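FOR IMMEDIATE RELEASE
19 June 2022

Kerkura opens small-grants round for open lab data, backed by its own members

Kerkura, the member-funded science platform, today opens applications for its first round of small grants. Up to 1,000 dollars per project. Aimed at researchers who want to clean up, document and publish data sets that are sitting on old drives. No big proposals, no budget annexes – a two-page form and a link to a sample of the data.

Members pay a monthly fee into a shared pot and vote on where it goes. Voting opens in July. 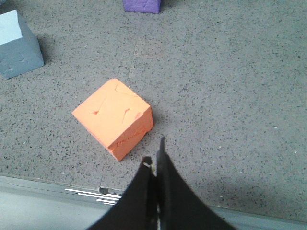

Who can apply?
Anyone with a data set they have the right to share, whether or not they work at a university. Retired staff and grad students included.

"Small money gets stuck," said Lihua Liao, who runs the grants program at Kerkura. "People need a few weeks of somebodys time to sort the files and write the readme. The usual funders don't have a form for that."

Each application gets read by three reviewers before it goes to the members. Reviewer notes will be public, names optional. Storage for funded data comes from Letulier, free for the length of the grant – longer terms still being worked out.
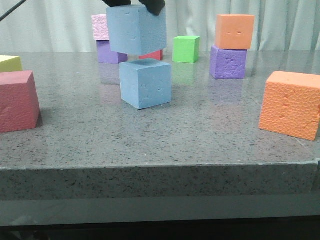

Applicants keep all rights in their work but must pick an open license before the second payment goes out. Half up front, half on publication. Late files are OK if you tell us early.

Qiuyue Cai of Tanside, which built the voting software, said members will be able to change thier vote until the round closes.

Full rules and the form are on the Kerkura site. Press questions to the Kerkura media desk, attn. Lihua Liao.

ENDS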